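Best spot to watch seals near Sturkgate with kids?
2 min read

We're at Sturkgate for a week in November and my two are mad about seals!! Is it worth the walk out to the point, or is there somewhere closer? We've got a 6 year old who tires fast. I'm also trying to get our old desktop going so we can sort the pictures when we're home, so tips on that are welcome too.

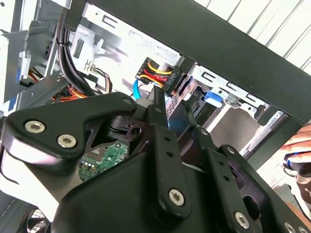 Inside the open computer case

Digby Hoani

Oh, you'll love it! Skip the point and go to Skelter beach, it's nearly 18 minutes on foot from the parking lot and flat the whole way. Get there as the tide is going out and they haul up on the sandbar (we saw 42 one morning, my daughter kept the tally). Stay up on the boardwalk, keep the dog at home, and bring binoculars!
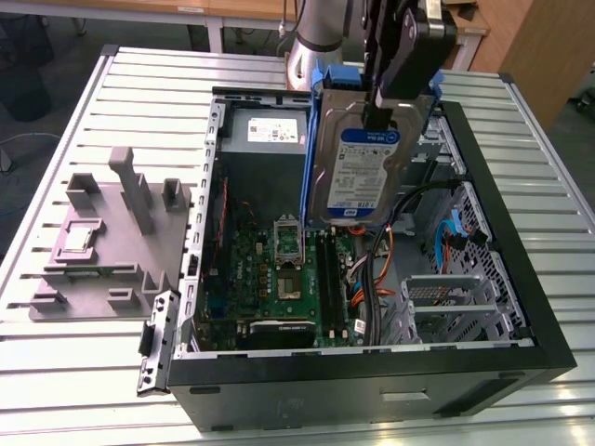 Ajith Chowdary

Seconding Skelter, but the harbor wall is good too if it's windy. We were there at 9 in the morning and one big fellow was floating upright with just his nose out, it was wonderful. Lâm does great noodle soup across the road for warming up after. For the pictures, copy them onto two drives, I lost a whole summer of puffins once.

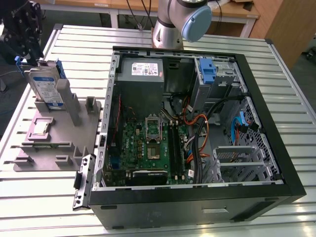 Desktop tower with the side panel off

Arnunik

harbor wall yes. parking there is free after 6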